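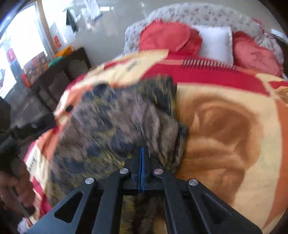

Frauke Ruppert wrote in after the last newsletter to ask why her spare room still smells musty when she airs it every morning, and whether she ought to leave the window on the latch all day instead. Several other tenants in the Kettler building have asked much the same thing, so the answer is printed for everyone.

Please don't leave it on the latch all day. In cold weather a window left slightly open for hours cools the wall around it and lets very little air through. The cold wall then collects damp, and that is where the black spots start, usually in the corner above the curtain rail. Open the window fully for eight minutes, with the door to the hall open as well, and then shut it. Do this in the morning and again before bed. Turn the radiator down while the window is open and back up afterwards.

Bedrooms need it most. Two people asleep with the door closed put a surprising amount of water into the air, and much of it ends up in the mattress and the covers. Fold the bedding back when you get up and leave the bed unmade until the room has been aired. Large wardrobes should stand a hand's width away from any outside wall. If yours is too heavy to shift, at least leave the doors open for an hour now and then.

Frauke's room turned out to have a second problem. She dries washing in there on a rack, and the rack stands in front of the radiator. Please use the drying room in the cellar where you can. It has a new extractor, which switches itself on when the humidity goes above 63 per cent. If it reads 78 or more when you go in, hang your things at the far end near the vent and leave the fan to run. Don't prop the door open, or the damp air goes up the stairs.

Bence Magyar has two humidity meters to lend. They are small and need one battery, which is included. Put the meter on a shelf away from the window and write down the reading morning and evening for a week. He would like them back before the end of November as there is a list.

If you already have mould on a wall, report it to Detlef Rieger before you paint over it. Small patches can be wiped with surface spirit, with gloves on and the window open. Anything bigger than a sheet of writing paper should be looked at first. Last winter one flat on the third floor cost 800 euros to put right, and the cause was a cracked downpipe outside.

The drying room key is on the hook by the meter cupboard. Please put it back there and not through the office letterbox.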